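Working with the arms: questions we get asked
Skallthorpe site, tableware sorting and packing

Who do these rules apply to?
Anyone who sets up, runs or clears a cell in the Skallthorpe hall, including agency staff and visitors from Lestis. If you only walk past on the marked path you need the door briefing and nothing more.

Can I reach into a bin while the arm is stopped?
Only if the cell is in hold and the amber light is on. An arm that has paused between moves is not in hold. Press the button, check the light, then reach in.

How high can plates be stacked?
Large plates and small dishes go in separate stacks, side by side. Keep every stack below the rim of the bin. The limit for large plates is 13, whatever the depth of the bin.
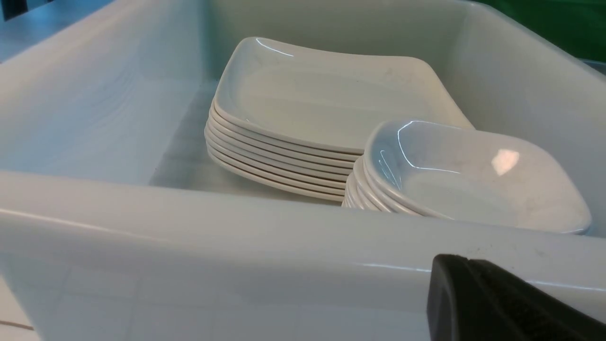

Deeper dishes lean more easily than flat ones, so set them down last and straighten the stack by hand before you release the hold. If a stack touches the wall of the bin, move it clear.

What counts as damage?
Chips, cracks and any sharp edge. Marks and specks on the glaze are a cleaning matter and go on the wash sheet. Chipped pieces are logged on form 966 and taken out of the cell straight away.

How often are the gripper fingers checked?
At the start of each shift and again after 6 hours of running. Worn pads are changed in pairs.

Can I change the grip force myself?
No. Settings are held in Clarov and changed by the cell lead. Ask for a change in writing and give the item code.

Who do I ring if something goes wrong?
Stop the cell first, then ring extension 1302. Colette Marty looks after these rules and will answer questions about the wording. Faults with the Dewan controllers go to maintenance.

When will this page be updated?
The next review is in November.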